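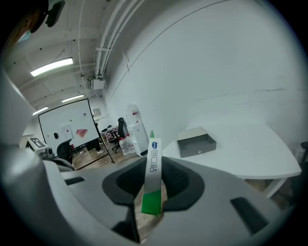 4. Monthly fees in apartment listings

4.1 Why the fee matters to buyers

In most new apartment blocks on the coast, the purchase price is the first of several costs. The owner also pays a monthly fee to the building management. The fee covers the pool, the elevators, the garden, the night guard, and the cleaning of shared halls. Buyers who live abroad often learn the amount only when the contract is ready to sign. Khalaf has argued in earlier work on Kistis that this late notice leads to unpaid fees in the first years after a block opens. We take up the same question from the side of the listing and ask what a reader can find out about the fee before contacting an agent.

The two towns in our study have different housing stock. Kistis has a long row of older blocks near the beach, many of them without a pool. Pullance grew later, mostly on former orchard land uphill from the main road, and its blocks tend to have more shared facilities on larger plots. A flat of the same floor area can therefore carry a very different fee in each town. We kept the two sets of listings apart at every stage of the coding.

4.2 Listings and coding

The listings came from Cloveo, a property portal that covers both towns. We saved the pages on 27/03/2024 and did not update them later, even where an agent changed the text. The sample has 1000 listings of apartments for sale. Houses, shops, and plots of land were left out. Duplexes were kept in when they formed part of a block with shared management and left out when they had their own entrance and no common areas.

Each listing was read in full, including the small print under the contact form. We coded the fee as stated when the page gave an amount and a period. A phrase such as "low monthly costs" was coded as a mention only. Listings that gave an amount but no period caused more trouble than we had expected. Some agents clearly meant a month, judging by other listings for the same block, but several quoted an annual sum in the same place on the page. We coded all of these as unclear and did not try to repair them.

Where one flat was offered by more than one agent, we kept every copy. This choice affects the totals, but it let us see how agents differed in what they told readers about the same property. In a block built by Chamoun in Pullance, for instance, one agent gave the fee in the first paragraph, another gave a lower figure that matched the opening year of the building, and a third left it out. All three had used the same floor plan and the same text on the distance to the beach.

Figure 2. Open white box on a white table, with a small translucent packet held near it.
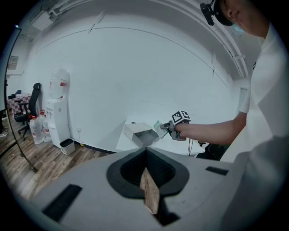 The second coder, Solberg, read 100 of the listings without seeing the first set of codes. Disagreements were almost all between "mention only" and "unclear," and they were settled by going back to the saved page. We then added a rule to the codebook: an amount in any currency counts as an amount, even when it is given as a range. The earlier listings were checked again under this rule.

4.3 What the listings say

Stated fees were more common in Pullance than in Kistis. This was expected, as the blocks in Pullance are newer and their agents use the facilities as a selling point. The fee often appeared in the same sentence as the pool or the gym. In Kistis, the older blocks are frequently run by the owners themselves, and the fee may change after each annual meeting, usually held in November. Agents there told us they would rather give the figure by phone than print one that could soon be wrong.

Size of agency made less difference than we had thought. Small offices with a handful of flats on their books stated the fee as often as the larger ones. What did make a difference was the language of the page. When the same agent posted a flat in two languages, the foreign-language version was the one more likely to carry the fee. Local buyers may be assumed to know the going rate, or to ask the building manager directly.

Off-plan flats form a group of their own. The block does not exist yet, so no fee has been set, and the developer can offer only an estimate. Few listings used the word estimate. Most gave a plain figure, and we had no way to tell from the page whether it had come from the developer or from the agent. We asked 9 agents how they had arrived at the number for off-plan flats. Those who answered mostly said they had copied it from a finished block nearby by the same builder.

4.4 Limits

The listings show what was published, and they cannot show what was said on the phone or during a viewing. An agent who leaves the fee off the page may explain it fully at the first meeting. We also have no data on whether the stated fees were correct. Checking them would require the accounts of each building, and we were given access to these in only two blocks, both in Kistis. The fees in the listings for those two blocks were out of date by one year in one case and correct in the other.

Finally, Cloveo allows agents to fill in the monthly fee as a separate field, but the field is optional and is hidden from the page when left blank. A reader cannot tell an empty field from a flat with no fee. Section 5 returns to this point.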